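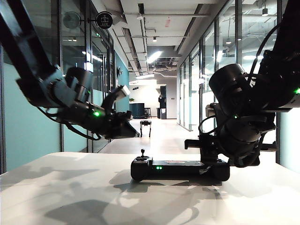 1/ Dellen, 2018-01-12. The village council of Dellen wants to rent out its empty houses for almost nothing, to bring families back. I read all the rules last night so you don't have to. Small thread.

2/ Dellen had 900 people when my mother-in-law was at school there. Now the school has 11 children and one teacher. If it goes under ten, the bus will take them all to Husex, and the building will be closed.

3/ The offer: a house for 2 euros a month, for five years. You pay for the repairs. You must live in it all the year, so it is not for summer guests. At least one child must go to the village school.
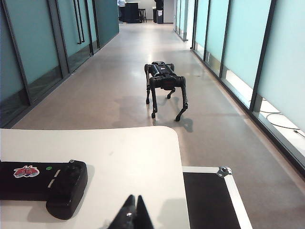 4/ Who can apply? Anybody with the right to live in the country. Thodoris Psarras from the council office told me by phone that they have already had letters from abroad, but the form exists only in the local language. He hopes for a translation in February.

5/ What I don't like: the rules say nothing about the roofs. I went inside one of these houses in autumn and I could see the sky from the kitchen. Repairs like that cost more than many young families have saved.

6/ Dymphna Ó Briain moved to Phelan under a similar plan and she wrote to me: "The house was cheap, the winter was not." She is still there with her two boys, and she would do it again, but she says you must ask first about the heating and the doctor.

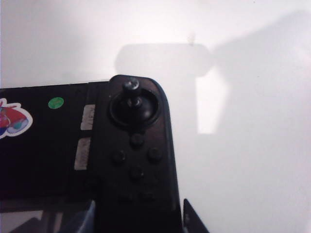
The doctor, by the way, comes to Dellen on two mornings a month. The nearest chemist is in Husex.

7/ If you are interested, write to the council office and ask for the list of houses with the year of the last repair. It is not on their website. I will post again when the English form is ready.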